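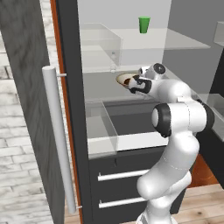

Chapter 11
Collecting Demonstrations in Simulation

A learning system for a robot arm needs examples before it needs anything else. In the earlier chapters the examples came with the problem: a table of sensor readings, a set of labeled parts, a log from a conveyor. In this chapter we have to make them ourselves. The task we will use throughout is putting dishes away in a kitchen cabinet, and every example is made in a simulator. Consider the moment when the gripper has closed on the near rim of a bowl and the bowl is tilted in its grasp. A person would correct the tilt without thinking. A policy will correct it only if its training examples contain corrections of that kind, and whether they do depends on how the examples were collected.

We call one complete example a demonstration. It starts when the scene is reset and ends when the operator marks the task as done or gives up. Between those two points the recorder stores the joint angles, the gripper command, the poses of the movable objects and the rendered views. In the Kelen simulator, used for the exercises, these are saved 60 times per second of simulated time. Most training code does not need that much, and Section 11.3 shows how to thin the data without losing the short events that matter, such as the closing of the fingers.

Demonstrations can be produced in three ways. An operator can drive the arm directly with a handheld controller. A script can plan the motion from the known object poses. Or a small number of operator demonstrations can be cut into segments and replayed in new scenes, with each segment shifted to match the new position of the object. The third method is cheap, and it is also the one most likely to fill a dataset with near copies. We return to this in Section 11.5, where the Grutusent dataset is built from 22 operator demonstrations.

Cabinets make the problem harder than a tabletop does. Shelves and side panels limit the directions from which the hand can approach. An open door or a drawer left partway out takes up space that the arm would otherwise use. Glass shelves and bins add a further difficulty for policies that work from camera views, as their edges are faint and objects show through them. The simulator knows exactly where the glass is. The policy does not, unless we choose to tell it, and the choice should be written down with the data.

Failed attempts also need a decision. Some groups delete them at once. We recommend keeping them in a separate folder with a one-word reason: slip, collision, timeout, operator. Section 11.4 uses these labels to find starting positions that are missing from the successful set.

Before going on, install Kelen and load the cabinet scene from the Utov folder. Record two demonstrations by hand and save both, including any that fail. You will need them for Exercise 11.1.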